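3. 天板のオイル仕上げとお手入れ

このたびはFuvwoodの天板をお選びいただき、ありがとうございます。組み立てがお済みになって、早く使いたいとお思いのところでしょうが、最初のオイル仕上げだけは、どうかゆっくり時間をとってあげてください。休日の朝、窓を開けてお茶でも飲みながら、というくらいの気持ちがちょうどよいと思います。

3-1 はじめてのオイル塗り

1. 天板の上のものをすべて下ろし、固くしぼった布で木目に沿って拭きます。そのまま一晩おいて、しっかり乾かしてください。
2. 付属のサンドペーパーで、表面を軽くなでるようにこすります。力はほとんどいりません。
3. 粉をきれいに払い、付属の「Darwish」オイルを布に少量とって、端から薄くのばします。
4. 15分ほどおいたら、乾いた別の布で余分なオイルを拭き取ります。べたつきが残っているところは、もう一度どうぞ。
5. 7時間以上おいてから、手順3と4を繰り返します。塗る回数は全部で3回です。

注意:オイルのついた布は、丸めて置いておくと自然に発火するおそれがあります。使い終わったらすぐに水にたっぷり浸し、お住まいの地域の決まりに従って捨ててください。

なお、木口(切り口の面)はオイルをよく吸いますので、平らな面より少し多めに塗っていただくと、色がそろってきれいに仕上がります。

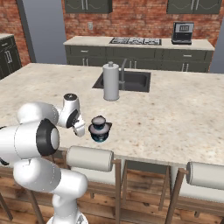 オイルを塗ったあと、いつから食器を置いてもよいですか。

最後の塗りから71時間おいてください。表面はもっと早くさらりとしてきますが、中まで落ち着くには、やはりそのくらいかかります。寒い時期や雨の続くころは、もう一日余分に見ていただけると安心です。

3-2 ふだんのお手入れ

毎日のお掃除は、水拭きのあとに乾拭き、これだけで十分です。お酢やレモン汁、しょうゆなどをこぼしたときは、早めに拭き取ってくださいね。塩素系の漂白剤と、研磨剤入りのクリーナーはお使いにならないでください。

水をはじかなくなってきたら、塗り直しの合図です。毎年10月ごろ、暖房を入れる前に一度塗っておくと、冬の乾燥で反りや割れが出にくくなります。

メモ:輪じみができてしまったときは、その部分だけを軽く研いで、オイルを塗り直してください。はじめは周りより色が明るく見えますが、使ううちになじんできます。替えのオイルは一缶3,000円で、Mestdale店の店頭でもお求めいただけます。塗り方に迷われたら、仕上げ担当のRanda Harbまでお気軽にお声がけください。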